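Teaching two arms by hand or by remote: what finally worked for you?
Posted in: Small Arms & Home Benches

plumtreelane
Hi all, I've been reading along since May and finally have something to ask. I have a two-arm bench in the spare room and I want it to learn plain tidying, meaning pick up the play food and put it in a dish. So far I've been grabbing the arms and walking them through it with the motors slack, and my wrists are sore and the results are poor. Should I be driving them with a pair of leader arms instead? I have a chance at a used Fistomier set, and it isn't cheap for what is, after all, a hobby.

Fodo
Welcome! Get the leaders, you'll be so glad. When you push the arms around yourself, your hands and sleeves end up in every single recording, and then the poor thing learns from a picture that has you in it. Come run time and you're gone, and it gets lost. I did up to 2,000 takes the hard way before my wife gently suggested I ask somebody.

vasic_bench
I'm going to disagree with Fodo, fondly. Hand guiding is fine if you record the path first, step back, and play it through again with the cameras on. You feel the weight of the thing and you feel when the fingers touch the table. With leaders you feel nothing at all, and beginners squash everything. I'd save the money.

Fodo
Playback only works if the toy is in exactly the same spot the second time, though! One nudge and the arm closes on air. With round things I never once got the orange back where it had been.

vasic_bench
Tape marks, my friend. Little tape marks.

Olga Cabello
I've taught both ways and I think you're each right for different jobs. For slow wiping or drawing I still like my hands on the arm. For picking and placing I wouldn't go back from leaders, and the squashing goes away after an evening or two of practice if you keep your eyes on the fingers and stop watching your own hands (hard to do, I know!).

Since plumtreelane is doing the very same job I've been at, I'll tell you how I set mine up. Plain white walls on the sides and back, so the cameras don't take in the rest of the house. Cables up and over the arms with plenty of slack, and then I move both arms through their full reach before I record a thing, in case something snags.

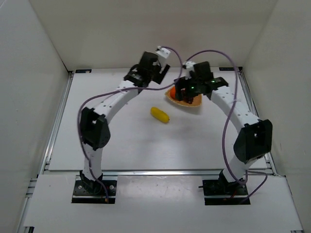
I also start every take with the grippers empty and up off the board, and I wait 2 seconds before I move, which sounds fussy but makes the takes so much easier to trim later. Then I shift the toys a little between takes, and turn the dish too, or it only ever learns the one spot. If I hesitate halfway I throw the take out. My old bench partner Bautista Benítez kept all his, and his arms learned to dither just like he did, bless him.

plumtreelane
Oh, this is so helpful, thank you. Do you use both arms in every take?

Olga Cabello
No, I let whichever is closer do the reaching and park the other one well back. Passing from one hand to the other I'd leave for later.

vasic_bench
I'll give her the part about moving the toys. I still say try the tape before you spend anything.

Festus
Whichever way you go, take breaks. I do 6 takes and then get up for coffee, and the ones after the coffee are always better.

plumtreelane
I'll try the tape this week and see how sore my wrists are after. If anyone knows whether the Fistomier leaders fit smaller hands, please do say!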